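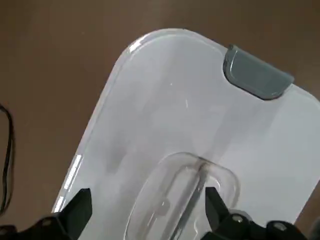
We use cookies to keep you logged in and remember your settings. Accept / Manage

Winching out of mud - strap around the axle or not??

skerer_stuck
Ok so went in past the sills at the quarry track in September and had to get dragged out by a farmer's telehandler. He hooked on to the front axle with a chain. No damage I can see but now the steering feels a bit off to the left. Mate says never ever pull from the axle. Farmer says he's done it 500 times. Who's right?

Truck is stock apart from tires. Factory tow eye is there but it was under the mud and I couldn't dig to it.

Marjatta Ahonen
Tow eye or a rated recovery point. Nothing else. Dig till you find it, I don't care how long it takes. Chain has no give in it and if it snaps it comes thru the windshield.

diffwhine
Bit strong. Solid front axle, straight pull, slow - it's fine. People were doing it long before anybody sold recovery points. What kills stuff is the run up and yank.

Marjatta Ahonen
Tie rod and brake lines are right there. You wrap a chain in the dark in a foot of slop and tell me what you've got it round.

diffwhine
Fair on the brake lines. Still say his steering is mud in the wheels, not a bent anything.

Hugo P
^ this. Jet wash the INSIDE of the wheels first. Had a wobble after Crabtree last year, thought I'd wrecked a ball joint, was a lump of clay the size of a loaf.

skerer_stuck
Will do tonight. It's not a wobble tho, it pulls. Hands off at 50 it drifts.

Teodor Sjöberg
Then look at the tie rod. Lie on the ground, sight along it. If it has a banana in it you have your answer. Also check steering damper, they bend easy and people miss it. And tire pressures, did you air down and forget one?

skerer_stuck
...I might have forgotten one

Hugo P
lol

diffwhine
While we're here, what's everyone carrying for straps? My old one is going furry at the loops.

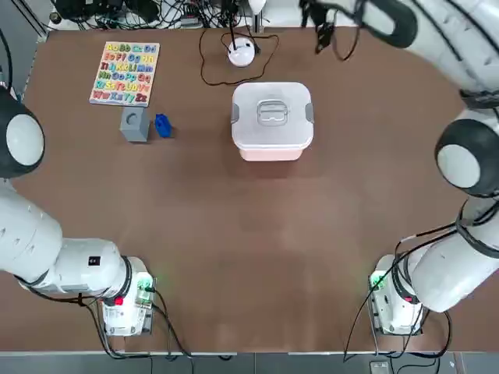

Teodor Sjöberg
Kinetic rope, the Prorness one. Paid 300 for the kit with 2 soft shackles. Expensive, yes. Used it 3 times and every time the truck just sort of floated out. Would not go back to a flat strap.

Marjatta Ahonen
Agree on kinetic, but not with a telehandler or tractor pulling. Too much weight on the other end, you don't need the stretch. Static strap, low gear, walking pace.

Amparo_E
Furry loops = bin it. Please. Saw one let go at a club day and it took the tailgate glass out of the truck doing the pulling. Everyone was stood well back thank god.

diffwhine
Ok ok, binning it. 300 is daft money for a rope though. Juvover do one for way less.

Teodor Sjöberg
They do, and it has no rating printed on it anywhere. Up to you.

diffwhine
Mine has a label. Maybe they changed it.

alper_oz
Reading all this and no one has said shovel. Most times I've been stuck, clearing in front of the tires and letting air out did it, no rope at all. If it's sat on its belly you have to break the suction first or you're pulling against the whole swamp. Dig under the sills, both sides. Then pull.

Marjatta Ahonen
Yes. Thank you.

skerer_stuck
Didn't have a shovel. Had a dustpan.

Amparo_E
can someone put all this in one post so it can go at the top, we get this question every winter

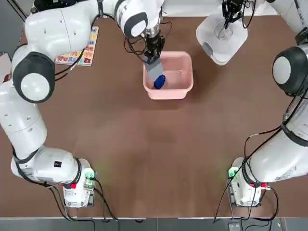
Quick list - stuck in mud (alper_oz)

- Stop spinning the wheels. You're just digging
- Get out and look. Is it on its belly or only the tires
- Air down, all four, write it down so you remeber to pump them back up
- Dig in front of tires and under the sills
- Find the tow eye BEFORE you hook anything up. Better still put a strap on it before you go in
- Static strap for anything a lot heavier than you, kinetic for similar size trucks
- No tow balls. Ever
- Everyone back, well past the length of the rope
- After: wash inside of wheels, check tie rod, damper, brake lines, breathers

diffwhine
Good list. I'd still go for the axle if it was getting dark and I knew what I was looking at.

Marjatta Ahonen
And I'd still not lend you my truck.

skerer_stuck
Update, washed it and pumped up the front left. Better but still drifts a bit. Tie rod looks straight to me, damper has a mark on it I don't remember. Getting it on the alignment rack. Will post

Contact us | Terms and rules | Privacy | Back to top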